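Clirkum grip-fault subset

Status: released with known defect, 12/3/24
Maintainer: Otakar Jurčo

Contents: 181 episodes of two-handed garment folding, recorded with hand-held grippers. 23 carry the flag grip_fault.

Fault: the logged finger opening stops updating while the fingers go on moving. The last good value is repeated until the unit is restarted. Longest run: 50 frames. Video is unaffected.

Cause: not confirmed. Swapping the cable did not clear it.

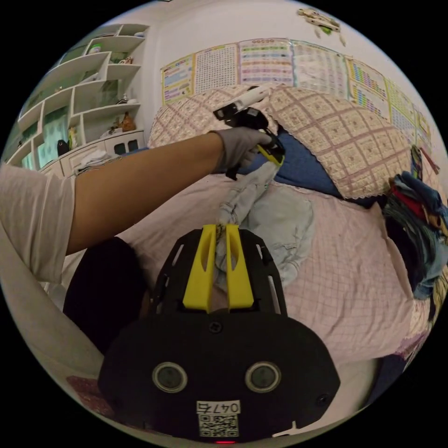
Flagged episodes should not be used to train grip width. Pose and video may be kept. Where a garment is stretched between the two grippers, as with the light-wash piece over the pink sheet, check the opening by eye against the yellow fingers.

To do: re-record 6 episodes with the Tuvel firmware.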